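Back from Potton, still unpacking, so quick one tonight. Febuary has been a blur.

The plates question. Some of you remember I was going to replace the whole stack this winter. Four left from the old set, two chipped, one with a crack I keep pretending isn't there. Gudrun says just buy white and be done with it. White! I've eaten off white plates my entire life and I'm tired of them.

So, square ones. Shallow, edges curving up a little, brownish taupe with a rim that goes nearly black. I like the dark rim a lot. Makes a plain apple look like somebody planned it.
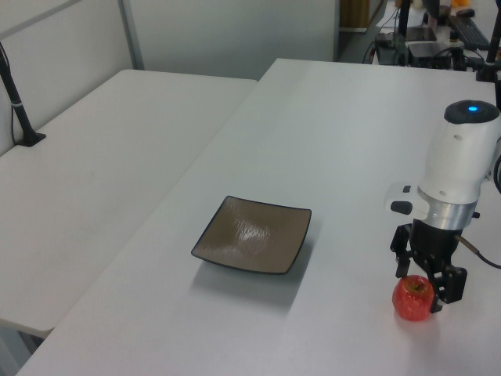 ## What I'd put on them

Fruit, mostly. Toast. Cheese and a sliced apple around 4 when I can't face cooking yet. Soup no, obviously, too shallow.

Glossy though. Glossy shows everything, every fork scratch, every thumb. And it catches the light like mad on a white table. Mattes Reinholz (hi Mattes) thinks I should go matte and stop complaining. Maybe. Matte squeaks under a knife and I can't stand it.

Also square plates and my cupboard... measured the shelf, 32 centimeters deep, should be fine. Corners stick out when you carry a stack, watch your elbows.

## Other stuff

- Red apples are finally decent again at the Urkach market. Got a bag, half gone allready.
- Still need a fruit bowl. Something low.
- Gudrun wants her cake tin back. I know, I know.

Ordering the plates tomorrow unless somebody talks me out of it. Comments are open, be quick.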